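Questions we hear about the Moura key and jewelry stand

We have been sending out the Moura stand for almost 15 months now, and the same few questions keep landing in our inbox, so we sat down and answered them properly. If yours isn't covered, do write to us!

What do people keep on it?
Keys, mostly. The Moura was drawn up as a necklace stand, but so many of you put it by the front door that we now list it in both parts of the shop. Key rings go on the pegs, and the tray takes earrings, coins, a lip balm, whatever comes out of your pockets when you get home.

Will my key ring fit over a peg?
Any ordinary metal ring will. The pegs are short, so we suggest one set of keys to a peg — two sets will slide off each other sooner or later, usually when you are in a hurry. If you have a heavy fob on the ring, try it on a middle peg first and see how the stand feels.

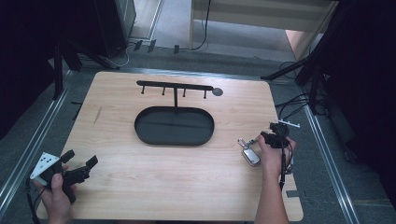 Érica Figueiredo wrote to us that she had hers on the hall table for a week before she moved it to the kitchen, and that she wished we had told her to pick the spot by where she drops her bag. She is quite right, and we have passed it on to everyone who has asked since.

Does it scratch a wooden table?
It is metal, so please lift it when you dust and don't push it along. A thin felt pad underneath is a good idea on soft or oiled wood. We sell a pack of 3 for the Moura and the Tillov, or you can cut your own from a sheet.

How do I clean it?
A dry cloth is plenty. The black finish shows dust more than fingerprints, we find, and the inside of the tray wants a wipe every now and then (crumbs get in there, don't ask us how).

Can I return it?
Of course. Orders placed after 27/10/2023 can come back until the end of November, and gifts are included. Keep the box if you can — the post at the back makes it an awkward thing to wrap. Put your order number on a slip of paper inside and send it to the Mundema warehouse, door 119.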